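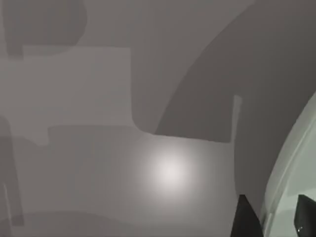

Unit 6: Light, Surfaces and Shadow
Handout for enrolled students
Course instructor: Imogen Lightfoot
Laboratory sections: Nektarios Sotiropoulos

Reading for this unit: Chapter 6 of the course reader, sections 1 through 5. Section 6 is optional and will not be tested.

6.1 Scope of the unit

The previous unit treated light sources by themselves: their output, their color and the way their light spreads with distance. This unit considers what happens when that light arrives at a surface. Students are expected to leave the unit able to explain the two basic kinds of reflection, to predict the size and softness of a shadow from the layout of a room, and to carry out simple calculations of illuminance.

The material is required for the studio project in Unit 8. Students who transferred from the Skadora campus will have covered part of section 6.3 already and may go directly to section 6.4 after reading the definitions.

6.2 Terms

Luminous flux. The total amount of visible light given off by a source, measured in lumens.

Illuminance. The amount of light falling on a given area of surface, measured in lux. One lux is one lumen per square meter.

Luminance. The amount of light leaving a surface in a particular direction. Two surfaces under the same illuminance can have very different luminance if one is pale and the other is dark.

Reflectance. The share of arriving light that a surface sends back, written as a number between 0 and 1 or as a percentage.

Umbra. The part of a shadow from which no part of the source can be seen.

Penumbra. The part of a shadow from which some of the source, but not all of it, can be seen.

Students often confuse illuminance and luminance in written work. A meter laid flat on a desk reads illuminance. What the eye responds to when it looks at the desk is luminance.

6.3 Diffuse and specular reflection

When light strikes a perfectly smooth mirror, each ray leaves at the same angle at which it arrived, measured from a line drawn straight up from the surface. This is specular reflection. The image of the lamp in a mirror is sharp and its position depends on where the observer stands.

When light strikes an ideal matte surface, it is scattered in all directions. The surface then looks equally bright from every viewing angle. This is diffuse reflection, and a surface that behaves in this way is called Lambertian.

Most real finishes fall between the two. An eggshell wall paint scatters most of the light but also sends a portion of it in a broad cone near the mirror direction. An observer standing in that cone sees a blurred bright patch that fades into the general tone of the wall. The rougher the finish, the wider and dimmer the patch. A highlight of this kind moves when the observer moves, while a shadow stays where it is. This is the quickest field test for telling a highlight from a pool of stronger illumination, and it should be used in the laboratory before any reading is written down.

6.4 Why shadow edges are soft

A point source would cast a shadow with a perfectly sharp edge. No real lamp is a point. Each part of the lamp casts its own shadow in a slightly different position, and the overlap of these shadows produces a gradual edge.

The width of the penumbra may be found from similar triangles. Let s be the width of the source, a the distance from the source to the object that blocks it, and b the distance from that object to the surface. The width of the penumbra, w, is then

w = s × b / a

The formula assumes that the surface is parallel to the source. Three results follow from it and should be committed to memory. A wider source gives a softer edge. An object held closer to the surface gives a sharper edge. Moving the lamp farther away, with the object and surface left in place, also gives a sharper edge.

Worked problem. A round lamp 30 centimeters wide hangs 200 centimeters above the edge of a shelf. The shelf is 100 centimeters above the floor. Find the width of the penumbra on the floor.

w = 30 × 100 / 200 = 15 centimeters

6.5 More than one source

Where a room has several lamps, each object casts a shadow for each lamp. The illuminance at any point is the sum of the contributions of all sources that can be seen from that point, together with light reflected from the walls and ceiling. A region shaded from one lamp is therefore still lit by the others, and regions where shadows overlap are darker than regions covered by a single shadow.

For a small source directly overhead, the contribution is

E = I / d²

where I is the intensity in candelas and d is the distance in meters. If the light arrives at an angle, the result is multiplied by the cosine of that angle, again measured from the line straight up from the surface. In that case d is the distance along the ray and should not be confused with the mounting height.

Worked problem. A lamp of 1,000 candelas is mounted two meters above a bench. Find the illuminance on the bench directly below it.

E = 1,000 / 4 = 250 lux

A second lamp is then added, contributing 14 lux at the same point. The total is 264 lux. Values in lux may be added in this way. Apparent brightness may not, as the response of the eye is not in proportion to the light it receives.

6.6 Laboratory exercise

Work in pairs. Each pair will need one Flament desk lamp, one light meter, a meter stick, a sheet of stiff card and a large sheet of white paper. Equipment is signed out at the Adeyemi Building stockroom and must be returned before the end of the section.

1. Fix the lamp above the paper and record its height.
2. Hold the card level between the lamp and the paper. Mark the inner and outer limits of the shadow's edge in pencil.
3. Repeat at four different heights. Keep the lamp in the same place throughout.
4. Compare each measured width with the value given by the formula in section 6.4.
5. Remove the card. Take meter readings directly below the lamp and at four points along a straight line away from it.

Measured penumbra widths usually come out smaller than calculated ones. The outermost part of the edge is very faint and is easily judged to be full light. Reports should comment on this and estimate the size of the error.

6.7 Problems for submission

Problem 1. A window 120 centimeters wide lights a room. Explain in one paragraph why a pencil held well above a desk in this room casts almost no visible shadow, while the same pencil resting on the desk does.

Problem 2. A lamp gives 1,041 candelas straight down. Find the illuminance on a table three meters below it. State your answer to the nearest lux.

Problem 3. A wall has a reflectance of 0.5. It is repainted in a matte finish with a reflectance of 0.8. The lamps are left unchanged. Discuss the effect on the depth of shadows elsewhere in the room.

Written answers are due May 13, 2020, through the Hovow course page. Show all working and give units at every step – answers without units receive half credit. Laboratory reports are submitted separately to Mr. Sotiropoulos. Students who miss the laboratory for an approved reason may complete it in the August session.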